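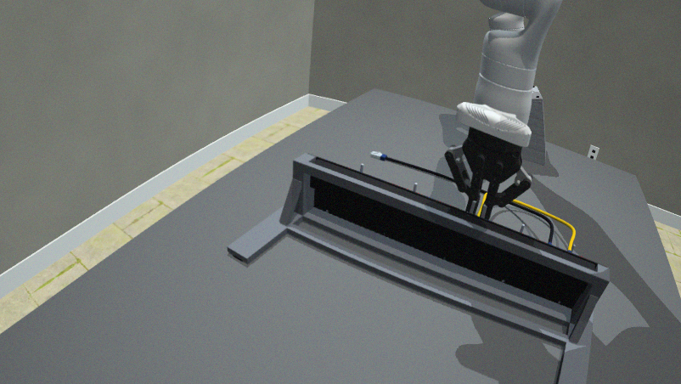 Chamber Symphony for 13 Players (Amin)

The Chamber Symphony for 13 Players is a work by the composer Raghavendra Amin, written for the Privum Ensemble of Bistville. It has four movements and lasts a little under half an hour. It is the second of his three works for large chamber group, and the one which is performed most often.

412 shares | 7 comments

Background

Amin came to Bistville as a student of viola and began to compose only later, at the advice of his teacher Urmas Lūse. His early pieces are short and mostly for strings. The Privum Ensemble played two of them in its spring series, and after the second concert its director, Satish Kurup, asked him for a longer work that would use all the regular members of the group. Amin accepted, but he was slow with it. The first movement was finished in April, and the rest took him until the winter of the following year.

The slow movement uses a melody that Amin learned from his grandfather, Thirumalai Amin, who played the violin at family occasions and never wrote his music down. The composer has said that he remembers the tune with mistakes, and that he kept the mistakes.

Instrumentation

The score asks for flute (also piccolo), oboe, clarinet, bassoon, horn, trumpet, percussion, piano, two violins, viola, cello, and double bass. The percussion part is for one player and needs vibraphone, two tom-toms, a suspended cymbal, and a set of small bells. There is no conductor's part in the third movement, which is led by the first violin.

Structure

I. Moderato. The movement opens with a long note in the horn, and the other winds join it one after another. The main theme comes in the clarinet at measure 51. The strings are silent for most of the first section and then take over the music almost completely.

II. Scherzo. It is written in 7/8 time, with some changes of meter near the end. Piano and tom-toms carry the rhythm. The middle part is a duet for piccolo and double bass.

III. Adagio. The viola plays the grandfather's melody three times. Each time the accompaniment is thinner, and the last time only the vibraphone remains.

IV. Finale. The horn note of the opening returns, now in the bassoon and a third lower. The movement becomes faster in several steps and closes quietly with the bells.

Performances

The first performance was given by the Privum Ensemble under Kurup at the Cairns Hall in Bistville, a former grain exchange with 400 seats. Divya Thampi played the viola solo. The scherzo was repeated at the request of the audience. The ensemble later took the work on a tour with three other programs, and in these concerts the Adagio was sometimes played alone.

Reception

The first reviews were friendly but divided about the Finale, which some critics found too short after such a large slow movement. Amin afterward added a passage for the strings before the last entry of the bells. This revised ending is the one in the printed score.

Recording

One recording exists, made by the original players for the label Ernesex. It is coupled with Lūse's Wind Quintet and uses the revised ending.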